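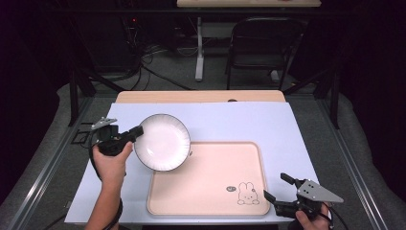

Chapter 6
Trays, Plates and the Short Trip to the Table

I came to trays late. For most of my working life I carried plates the way everybody in my family carried them, one in each hand and a third balanced on the forearm if we were showing off. Then I took a job serving breakfast at a guesthouse called Vilela, and on my first morning the owner, Vitória Patrício, watched me make four trips for one table and handed me a tray without saying a word. I've been a tray person ever since (and I mean a real one, I own far too many).

So this chapter is about trays, and about what goes on them. In Chapter 5 we laid a table from scratch, with the cloth and the cutlery and all the arguing about which way the knife blade faces. Now we back up a step. Before anything gets to the table it has to be loaded, and loading is where a lot of beginners get into trouble, mostly by going too fast.

Let's start with the tray itself. You want a lip. It doesn't have to be tall, and a slightly raised edge all the way round will do for most things, but without one you're carrying a board. Rounded corners are nice too, they're kinder to your hip when you turn in a narrow kitchen, and they wipe out easily. A smooth flat floor is easy to clean and easy to slide things on, which cuts both ways! If your plates wander, put down a damp napkin or a thin liner. I'll come back to liners in the second half of the chapter.

Color and pattern are up to you. I like a pale tray for practice, pink or cream or whatever you've got, so you can see crumbs and drips right away. A little drawing on the tray is handy as well. A pale pink tray with a line-drawn rabbit in one corner gives you a landmark: plate up at the other end, rabbit showing, and you can tell at a glance if you've drifted. My students at Hurton used to say "don't sit on the rabbit," and I still catch myself muttering it.

Now the plate. For the first exercises use one small round plate, white if you have it, with a shallow bowl to it. Leave the dinner plates in the cupboard for the moment. A shallow plate is forgiving because it has some shape to hold food in, but you can still see the whole rim as it comes down, and the rim is what you should be watching. A thin dark line around the edge helps with that.

Putting a plate down on a tray sounds like something you shouldn't need a book for. I thought so too. But try it slowly and you'll notice that hardly anyone brings a plate down level. One side goes lower, and that side will touch first. That's fine, as long as you choose it. Bring the plate in over the lip, not through it, let the low side find the floor of the tray, then lower the rest. If you hear a clack you let go early. If the tray skids, you were pushing sideways when you should have been going down.

A word about what's under the tray. I like to practice on a plain sheet spread over the table, something light, big enough to reach the front edge. It protects the wood, and when the tray creeps you'll see the wrinkles. Pull the sheet flat before each round.

And keep your other hand ready but out of the way. Beginners love to hover both hands over the plate, and then one bumps the other. Park the spare hand low, near the front corner of the table, where it can come in and steady the tray if you want it to.

What you'll need for this chapter

One tray with a lip, any color
2 small plates, the same size
A light sheet or cloth bigger than the tray
A cup, for the second half only
A tape measure

You don't need anything fancy. The trays we used at Vilela were old Skestholm ones with scratched floors, and the plates were seconds from Muretti, and we got 48 breakfasts out on a busy June morning with them.

6.1 Finding the middle

Set your empty tray on the sheet with a long side facing you. Pick up one plate, hold it over the tray, and before you lower it, say out loud where you think it's going to land. Left or right of center, near or far. Then put it down and measure from the rim to each lip. Write the numbers in the margin, and do it again with your other hand.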